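Wednesday, October 3, 2018
by Ysaline Royer

It is nearly midnight and I should be asleep, but I finished Wutbridge tonight and if I go to bed without writing some of it down I will only lie there going over the last hour of it in my head. Besides, I promised myself back in January that I would keep up this games diary all the way through the year, and I have already let most of September slip by with one grumpy paragraph about a patch that broke my saves.

So, Wutbridge. I bought it on a Sunday when it was marked down to almost nothing, mainly because Quentin had been going on about it. Quentin Perrin and I have been trading games since we were both too young to buy our own, and his taste is a puzzle to me even now. He will drop a game everyone loves after twenty minutes because he doesn't care for the menu sound, and then he will spend an entire winter on something with no voice acting and a map that looks like spilled soup. When he tells me I have to play something, I usually put it off for a year out of pure stubbornness. This time I only held out for five months, so perhaps I am softening.

The setup is simple enough. You are the new toll keeper on a bridge between two towns, Poulain on the near side and Duterby on the far side, and the towns have not been on good terms for longer than anyone can remember. People come across, you talk to them, you take the toll or you don't. In the evening you close the gate and go into your little house and there is a ledger to fill in. For the first two hours that is truly all there is, and I remember texting Quentin, "Is this it? Am I a cashier?" and he sent back one word, "Ledger," and wouldn't say any more.

He was right about the ledger, of course. I had been clicking through it as fast as it would let me, the way I do with any screen full of numbers, and I had missed that you can write the wrong thing in it. You can put down that a cart went over when it never did. You can leave a name out. And the game remembers every bit of it, and days later somebody from Poulain comes up to the gate wanting to know about a cousin you never wrote down, and you have to stand there and say something to her. I felt quite sick the first time it happened, over a cousin made of maybe forty pixels! I started over that same night.
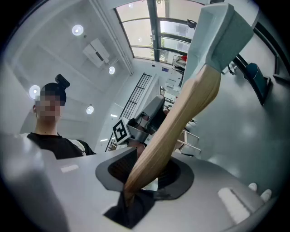
My second keeper was much more careful, and I think a much duller person to be around. She wrote everything down. She charged everyone the same, even the old man with the geese, who I am positive you are meant to let through for free at least once. By the middle of the second act both towns respected her and neither town liked her, and the bakery in Duterby had stopped leaving bread on the step. I didn't notice for several days of game time that the bread was gone. There is no message about it. It's just a bare step in the morning, and I had been walking past it on the way to the gate with my head full of toll money.

I have to say a word about the music too, or I'll forget. There is a tune that plays only when it rains on the bridge, a slow thing with what sounds to me like an accordion (Quentin insists it's a harmonium and we have had a proper argument about it), and it picks up an extra part each time you hear it. By the third act I was hoping for rain every morning. I caught myself humming it in line at the pharmacy on Monday, and then had to pretend I was clearing my throat.

Now for the complaints, so I don't read this back next year and think I was under a spell. The inventory is miserable. You get 18 slots and half of them fill up with letters you are not allowed to throw away, and there is a stretch in the second act where I was handing back perfectly good lantern oil to make room for yet another letter from the bishop. The fishing is dreadful as well. I don't know why every quiet game has to have fishing in it. I tried it four times, caught a boot, and sold the boot. And the final act asks you to walk back and forth between the two town halls far more than it needs to, on the slowest legs I have ever been given, with no way to run. I made a cup of tea during one of those walks - held the stick forward with my elbow while I stirred.

The saving is a bother too. It only saves when you close the ledger, so if the phone rings in the middle of the afternoon you are stuck, either losing the day or leaving the thing humming on pause all through supper. I left it on pause through an entire visit from my sister, who asked twice what the noise was.

But the ending! I won't put it all down, partly because I want to be able to come back to it one day with a foggy memory and be surprised again. I will say that you have to read the ledger aloud, or as good as, in front of both towns, and it is your own ledger with every line you wrote in it, lies and all. Mine had 1,202 crossings in it. You don't go through every one, thank goodness, but it picks out the ones that mattered, and a few I had thought didn't matter in the least. It picked the man with the geese. I charged him every single time, and there it was, in my own keeper's handwriting, over and over, and his wife was standing there in the crowd. I had to put the controller down for a minute.

I called Quentin afterward even though it was after ten. He picked up straight away and said, "Geese?" and I said, "Geese," and we both laughed so hard that his dog started barking. His own ledger ended at 2,027, the show-off, because he stayed on through the optional winter and kept the gate open at night. He says there's a whole story with a night peddler that I never saw a bit of. He let the geese through for nothing from the very first day and got caught out over a barrel of apples instead, so I suppose nobody gets away clean, which made me feel better than it probably should have.

It took me 38 hours all told, counting the first keeper I abandoned. I haven't given that much time to one game since Skukow, and that was years ago, when I had the flu and a week off and nothing to do but dig tunnels. I tried to explain to Quentin on the phone that the two games feel alike to me and made a poor job of it. Skukow is all mining and shouting and falling down holes, and you couldn't find a less quiet thing. I think what I meant is that they both let you get on with a small job for a long time before they tell you what the job was for. He said I was tired and should go to bed. He may have been right about that as well.

We've agreed that I get to pick the next one, seeing as I've done my duty by his. I am leaning toward that train game where you can link up to eight players and run a line together, even though there will only be the two of us and he is hopeless with signals. It would be good to play something side by side for a change, after all these months of me creeping along behind him and him trying not to give things away. He's also offered to lend me the Wutbridge soundtrack, which he bought on a proper disc, so we can settle the accordion business by reading the back of the case. I've told him I want a cake if I win.

I did open the game up again just before I sat down to write this. I only meant to look at the title screen and listen to the music for a minute. There's a new entry in the menu once you've finished, called "Second Keeper," and I pressed it, and it was early morning on the bridge with the rain coming down, and there was a loaf on the step. I took it inside and turned everything off, and now I really must sleep, with the dentist at nine and not one clean shirt in the house.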